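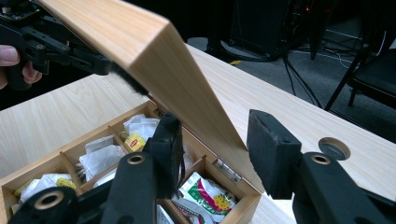 A wooden tea box with a hinged lid, open on the table.

How to Host a Tea Tasting at Home

I love doing these! You get a slow afternoon, plenty of chatter, and by the end everybody has a new favorite (mine changes every time). Four teas is enough for a first go. Pick one green, one oolong and two blacks that come from different places, so people can taste how far apart two black teas can be.

Set out small white cups, a kettle, a timer and a big bowl for leftovers. Use one level teaspoon of leaf per cup.

Brew the green tea first. Let the boiled water cool to 175°F and steep for two minutes. Oolong likes it hotter, 195°F for three minutes. Black tea can take water right off the boil, four minutes, then strain it at once.

Smell the wet leaves before you sip – my friend Kadri got toast and apricots from the same oolong, and she was right! Slurp loudly, it really does help. Write down a word or two before anyone talks.

Plain crackers between rounds, cake afterward. If you have any brewed tea left, pour it into a jar and put it in the fridge for iced tea tomorrow.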